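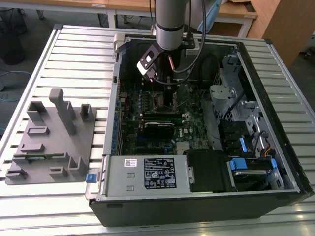

Reusing an old workstation as a home server - worth it, or buy a mini PC?

Posted by Burkidik

Hi all! I've been offered a retired tower from the Widberg office where I work, and I'm so excited to finally get my photos off a pile of old drives. It has a Xeon in it and takes ordinary desktop drives. I want file storage, nightly backups from 2 laptops, and maybe music streaming to the kitchen. My partner thinks a tiny new box would be quieter and cheaper to run. Who's right? I have a closet with an outlet and a network jack, but it gets warm in there by August.

Yin
Take the tower! I ran one just like that for six years and loved it. The big thing you get is room - I had 4 drives in mine and never had to hang anything off a USB cable. Old workstations often take ECC memory too, and used sticks can be very cheap. Mine had 48 GB in it by the end, way more than I needed, but it was fun :)

A few things I'd do first:
Blow the dust out and put fresh thermal paste on the processor.
Replace the coin battery on the board.
Update the BIOS before you put any data on it.
Buy new drives. Please don't trust your photos to whatever came with it!

If you lift the processor out to clean it, hold it by the sides and keep your fingers well away from the socket. Bent pins are a miserable evening with a magnifying glass.

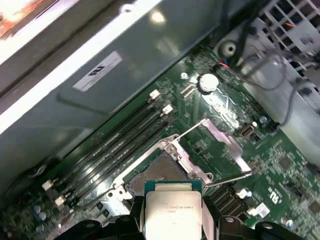
Processor out, socket pins exposed.

Your partner does have a point about power. Borrow a plug-in meter, leave the machine idling overnight and do the math with your own electric rate. Pulling the graphics card helped mine a lot, but check that yours will boot without one. And leave the closet door open in August.

Vornine
mini pc. my tower sounded like a hair dryer and i gave it away. whatever you pick, RAID is not a backup, keep a copy at someone else's house

Burkidik
Thank you both! I'm taking the tower, and I'll borrow a meter before it goes in the closet. My sister says she'll keep the spare drive at her place.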